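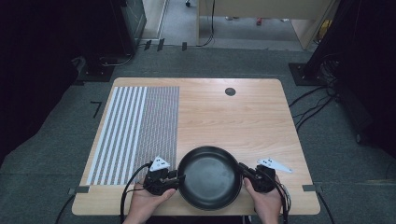 *A round black frying pan at the near edge of a wood-grain table with rounded corners, dark gray carpet below.*

**Naltwood launches a table-and-pan set for people whose kitchen ends where the carpet begins**

**DULTOLDALE, March** — Naltwood, the Dultoldale maker of tables for small homes, today announced Shin, a line of goods for people who cook in one part of a room and do everything else in the other part of it. The first two products are a rectangular table and a frying pan. They are sold together or apart, and they get along either way.

The company has been making furniture for rented rooms for 20 years. In that time its customers have sent in a steady stream of letters, most of them polite, about what happens to a table once dinner gets involved. The table is a desk until six in the evening. Then somebody moves the laptop, puts down a pan, and spends the next morning looking at a pale ring and wondering about the deposit.

Naltwood read the letters. Last spring it also mailed a survey to 3,000 customers and got 1,628 back, a number the company considers flattering for a survey about tables. The most common complaint was heat marks. The second was corners, specifically the sharp kind, met at hip height on the way to the sink. The third was that the survey was too long.

**The table**

The Shin table has a light wood-grain top and rounded corners. The corners were rounded after the survey came in, then rounded again after the design team spent a week walking past the sample in their own office. A small round hole in the top lets a lamp or laptop cord drop through to the floor, so the cord no longer has to cross the spot where the plates go.

The top is finished to stand up to a hot pan for the length of a normal meal. Naltwood still recommends a trivet for long meals, and for families that argue.

The legs come off with the wrench supplied. A second wrench is packed in the box for the day the first one goes missing.

**The pan**

The pan was developed with Monier, a cookware workshop also based in Dultoldale, two streets from the Naltwood plant. The two firms had been using the same sandwich shop for years before either of them brought up business.

Monier's pan is round, black and shallow, with a smooth inside and a raised rim. It is made for eggs, onions, leftover rice and the sort of dinner that gets eaten straight out of the thing it was cooked in. The raised rim keeps the onions in, provided they are stirred by a reasonable person.

Monier tested the pan on gas, electric coil and flat-top burners. It went through 40 samples before settling on the final rim height. The rejected samples were handed out to staff, and everyone at Monier now owns more pans than they have burners.

**A word about carpet**

Naltwood does not sell carpet and has no plans to. It does accept that a lot of its customers eat above one. The feet of the Shin table are wide and flat, and they are meant to sit on carpet without rocking or digging in. Buyers with hard floors will find a set of stick-on pads in the box, next to the second wrench.

For spilled oil on carpet the company offers the following guidance: blot, don't rub, and start before the movie ends. A longer version is printed on the back of the care card, along with advice on red sauce, which is less hopeful.

**Where to find it**

The Shin table and pan go on sale in April at the Naltwood showroom in Dultoldale and through shops that already carry the company's furniture. The pan will also be sold over the counter at the Monier workshop, where the staff would be glad to see the shelves clear a little. Table orders placed before the end of April include free delivery inside the Dultoldale city limits, up to the third floor. Above the third floor, the delivery crew would like to be offered a glass of water.

Replacement feet, wrenches and care cards can be ordered separately. Further Shin products are planned for the fall, starting with a stool. The stool has been promised before, and Naltwood would like its customers to know that it has now been drawn.

**About Naltwood**

Naltwood designs and builds tables, shelves and benches for small homes. All of its tables are put together once at the Dultoldale plant, checked for wobble, and taken apart again before shipping.

**Press contact**

Naltwood Press Desk, Dultoldale. Sample tables can be borrowed for review. Sample pans tend not to come back, so please ask early.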